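Section 5: Setting Up the Block Manipulation Workspace

5.1 Purpose of this section

This section describes the preparation of the tabletop workspace supplied with the Tamard Tabletop Manipulation Kit, including the placement of the board, the fitting of the pushing rod and the first positioning of the coloured blocks. It should be read by all persons who will operate or supervise the arm. Mechanical mounting of the arm to its base is covered in Section 4 and must be complete before work on this section begins.

The procedures apply to kits with controller firmware 712 or later. Institutions holding an earlier release should contact the Droranholm service office to arrange an update. The office will ask for the serial number on the underside of the controller.

5.2 Items required

Arm, mounted and levelled in accordance with Section 4
Controller, power lead and emergency stop unit
Wooden work board
Pushing rod and rod collar
Block set, part number 1343
Hex key from the accessory tray
Soft, lint-free cloth

Check the block set against the packing list before discarding any packaging. Claims for missing blocks are accepted only where the packing list is returned with the claim.

5.3 Placing the board

1. Switch off the controller at the wall and disconnect the power lead.

2. Wipe the perforated work surface and the underside of the board with a dry cloth. Grit trapped beneath the board will cause it to rock during contact tasks.

3. Lower the board onto the work surface with its long edge facing the operator. Two persons should carry out this step.

4. Press down on each corner in turn. If the board moves, lift it, clean beneath it and repeat.

5. Confirm that the whole perimeter of the board lies on the work surface. No edge is to overhang.

NOTE: The board is a natural product. Knots and variations in grain colour do not affect operation and are not grounds for replacement. A raised seam between planks is a fault and should be reported.

5.4 Fitting the pushing rod

1. Confirm that the power lead remains disconnected.

2. Slide the collar onto the upper end of the rod, with the chamfered side facing the wrist.

3. Insert the rod into the wrist fitting until it seats fully. Do not use a mallet or other tool to drive it home.

4. Tighten the collar screw with the hex key until firm. Over-tightening will mark the rod and may distort the collar.

5. Grip the rod near its lower end and apply light sideways pressure. There should be no perceptible play.

CAUTION: The rod is rigid. A rod driven downward into the board may damage the wrist, the board or both. Never operate the arm with the rod fitted until the height limit described in 5.6 has been set.

5.5 Positioning the blocks

Blocks may be arranged in any pattern for general use. For acceptance testing, the arrangement should include separated blocks as well as blocks standing in close contact, so that the operator can assess both free pushing and the separation of a crowded group. The rod approaches such a group from above and is brought down into the space beside the block to be moved. 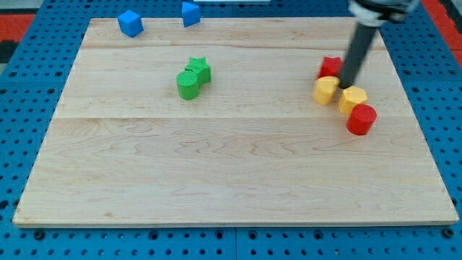
Figure 5-1. Rod positioned within a cluster of red and yellow blocks, with green blocks elsewhere on the board and blue blocks near its back edge.

1. Stand each block flat on the board. Star-shaped and octagonal blocks are to be placed with the shaped face uppermost.

2. Place at least one pair of blocks in contact with each other, away from the main cluster.

3. Place the main cluster well inside the reach of the arm. Leave enough board around it for blocks to be pushed outward without leaving the surface.

4. Withdraw hands from the board and stand clear before restoring power.

NOTE: Blocks placed close to the back edge can be pushed off the board by a long stroke. Operators who are new to the equipment should begin with blocks nearer the centre.

5.6 Setting the height limit

1. Reconnect the power lead, release the emergency stop and start the controller.

2. Select Workspace, then Height Limit, from the main menu.

3. Using the jog control at its slowest speed, lower the rod over a clear part of the board until a single sheet of office paper can just be drawn from beneath the tip.

4. Select Store. The controller will sound one tone.

5. Raise the rod, move it above a second clear area near the opposite side of the board, and repeat the paper check. If the sheet is gripped or the gap is visibly larger, the board or arm is not level. Return to Section 4.

CAUTION: The height limit is cleared whenever the rod is removed or the board is lifted. It must be stored again on each occasion, including after cleaning.

5.7 Supervision and permitted use

The arm must be attended at all times while powered. The emergency stop unit is to be kept within reach of the supervising person and may not be placed on the board. No more than 8 persons should be present in the demonstration area, and only one may operate the controls.

The Yimyam exercise software supplied with the kit limits travel speed by default. Institutions wishing to raise this limit must complete the Kakov operator module and retain a record of completion with the equipment log.

5.8 Care of the workspace

Wipe the board and blocks with a dry cloth at the end of each session. Solvents, abrasive pads and spray cleaners are not to be used. Inspect the tip of the rod monthly for burrs. A rod with a damaged tip will score the blocks and should be taken out of service.

Store the blocks in the tray provided, away from direct sunlight.

5.9 Enquiries

Technical questions concerning this section should be directed to Kanyarat Siriwan, Product Documentation. Requests for on-site commissioning are handled by Boonsong Jaidee, Field Services, Droranholm. Please have the block set part number and firmware release at hand when making contact.

Continue to Section 6, Running the First Exercise.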